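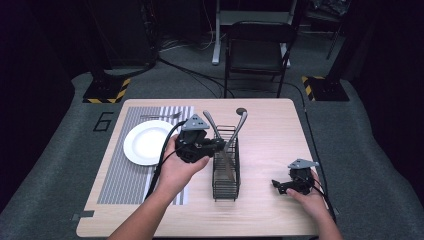

*Platz 1 während des Eindeckens: Teller und Gabel liegen, das Messer steckt noch im Besteckhalter.*

# Tischdecken, Teil Josberg

Dieser Ordner enthält die Aufnahmen und Listen zum Eindecken eines einzelnen Platzes. Er gehört zur Sammlung Stivska, in der alltägliche Handgriffe rund um Tisch und Küche festgehalten werden. Der Teil Josberg behandelt nur das Decken. Abräumen und Spülen liegen im Teil Evangelista und haben eine eigene README.

## Was auf dem Tisch steht

- ein Platzset mit grauen und weißen Streifen, heller Rand
- ein weißer runder Teller mit breiter Fahne
- Gabel und Messer, silberfarben
- ein schwarzer Besteckhalter aus Draht

Gläser, Servietten und Schüsseln kommen in Josberg nicht vor. Der Tisch ist hell, mit Holzmaserung und abgerundeten Ecken, und bleibt in allen Durchgängen derselbe.

## Ablauf

1. Platzset auf die linke Tischhälfte legen, Streifen senkrecht zur Tischkante.
2. Teller auf das Set stellen.
3. Gabel aus dem Halter nehmen und quer oberhalb des Tellers ablegen, Zinken nach rechts.
4. Messer aus dem Halter nehmen und rechts neben den Teller legen.
5. Halter stehen lassen.

Die Gabel liegt also nicht links vom Teller, wie man es vom gedeckten Esstisch kennt. Die Anordnung stammt aus der ersten Fassung von Stivska und wurde beibehalten, damit alte und neue Durchgänge vergleichbar bleiben. Wer die klassische Lage braucht, findet sie in der Variante `klassisch`.

## Varianten

| Name | Unterschied |
|---|---|
| `quer` | Gabel oberhalb des Tellers, wie oben beschrieben |
| `klassisch` | Gabel links, Messer rechts |
| `ohne_set` | Teller direkt auf der Tischplatte, Besteck wie bei `quer` |

Von jeder der 3 Varianten gibt es 9 Durchgänge. In `ohne_set` fehlt Schritt 1, die Nummerierung der übrigen Schritte bleibt gleich.

## Ordner

```
josberg/
 quer/
 klassisch/
 ohne_set/
 schritte.csv
 gegenstaende.csv
```

`schritte.csv` nennt für jeden Durchgang Anfang und Ende der Schritte in Sekunden. Ein Schritt beginnt, wenn der Gegenstand zum ersten Mal berührt wird, und endet mit dem Loslassen. Wird etwas nachgerückt, zählt das zum laufenden Schritt - auch wenn dazwischen eine Pause liegt.

`gegenstaende.csv` enthält die Bezeichnungen. Verwendet werden `set`, `teller`, `gabel`, `messer` und `halter`. Die Schreibweise ist immer klein und ohne Umlaute.

## Bekannte Fehler

- In 2 Durchgängen von `klassisch` liegt das Messer mit der Schneide nach außen. Sie sind in der Spalte `hinweis` mit `schneide` markiert.
- Bei `quer` ist die Gabel manchmal schlecht vom Streifenmuster zu unterscheiden, vor allem am Stiel. Die Zeiten für Schritt 3 sind dort von Hand nachgetragen.
- Der Halter steht nicht in jedem Durchgang an derselben Stelle. Eine feste Position war nicht vorgegeben.

## Änderungen

März: Variante `ohne_set` ergänzt, Spalte `hinweis` eingeführt, Bezeichnung `korb` überall durch `halter` ersetzt.

## Nutzung

Frei für Lehre und Forschung, bei Weitergabe bitte »Stivska, Teil Josberg« angeben. Für andere Zwecke vorher bei Dedetti anfragen. Korrekturen an `schritte.csv` am besten als geänderte Zeile mit Nummer des Durchgangs schicken.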